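Accueil Forum Questions Rangement Linge de maison Membres Connexion

Rechercher dans les questions... OK Recherche avancée

Iltero - l'entraide maison

Chambre d'enfant : comment éviter que le couvre-lit glisse et que les petits papiers traînent partout ?

Posée par Damasceno, 17 oct. 2019

Bonjour à tous ! Je me lance, première question ici après des mois à lire les vôtres en cachette. On a refait la chambre de ma fille (7 ans) pendant l'été et je suis plutôt contente du résultat, sauf que le lit me rend chèvre. J'ai mis un drap à carreaux rouges et blancs qu'elle adore, et par-dessus un couvre-lit rose avec des cœurs, offert par sa marraine. Joli, mais ça glisse ! Le matin je retrouve tout en boule d'un côté, le drap qui pend, et le couvre-lit à moitié par terre.

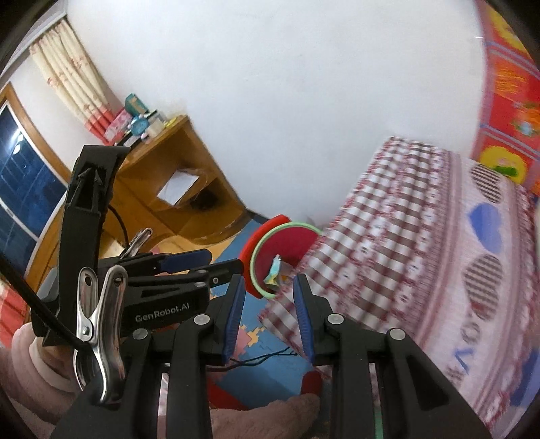
La chambre de ma fille, côté lit

Deuxième souci, les petits papiers. Emballages de bonbons, de gâteaux, bouts de je ne sais quoi... j'en retrouve sous l'oreiller, dans les chaussons, entre le matelas et le mur. J'ai essayé une corbeille avec couvercle de chez Bustard, elle ne l'ouvre jamais. Il me faudrait quelque chose qu'elle utilise vraiment, et si possible sans que j'aie à le répéter tous les soirs (je me fatigue moi-même).

Le lit fait 200 cm de long, sommier à lattes, matelas assez fin. Je précise que je ne couds pas - enfin, un bouton, à la rigueur. Merci d'avance !

2 réponses

Réponse de Pamodness

Coucou ! Pour le lit j'ai eu exactement le même problème avec mon fils, et ce qui a marché chez nous c'est de mettre une sous-nappe antidérapante (la matière un peu caoutchouteuse, tu la découpes aux ciseaux, zéro couture) entre le drap et le couvre-lit. Une bande au pied et une au milieu, pas besoin d'en mettre partout, sinon c'est désagréable quand on s'assoit dessus. Ça passe mal en machine par contre, moi je la rince dans la baignoire et je la laisse pendre sur le rebord.

Regarde aussi ton drap du dessous. Si c'est un drap plat, il va bouger quoi que tu fasses, le couvre-lit suit et le matin c'est la pagaille. Tu peux prendre des pinces-élastiques qui se croisent sous le matelas, il en faut 2 pour un lit une place. Avec un matelas fin ça tient bien, il faut juste tendre sans forcer, j'en ai déjà fait sauter une en tirant comme une brute - elle a fini derrière le radiateur et elle y est encore.

Et le couvre-lit, le soir, nous on l'enlève. Plié en trois au pied du lit ou posé sur une chaise, la nuit il ne sert pas à grand-chose si elle a une couette. Depuis je refais le lit en deux minutes, et mon fils sait même le faire à peu près tout seul (les coins, c'est une autre histoire).

Pour les papiers, enlève le couvercle ! Un enfant n'ouvre pas un couvercle. Mets un petit seau ou une boîte basse à portée de main depuis le lit, et vide-le en même temps que tu ramasses le linge. Chez nous c'est un vieux pot de fleurs en plastique. Il l'a couvert d'autocollants, du coup c'est SON pot, et les papiers vont dedans presque toujours.

Utile ? Oui Non

Réponse d'un membre invité

Interdire les bonbons dans la chambre, problème réglé. Et pour le couvre-lit, bien le coincer sous le matelas des deux côtés.

Commentaire de Damasceno

Merci Pamodness, je file acheter l'antidérapant ! J'ai un seau de plage qui ne sert plus, je vais tenter ça à côté du lit. Pour les bonbons, c'est surtout mamie qu'il faudrait interdire de chambre...

Contact - Mentions légales - © Iltero - Haut de page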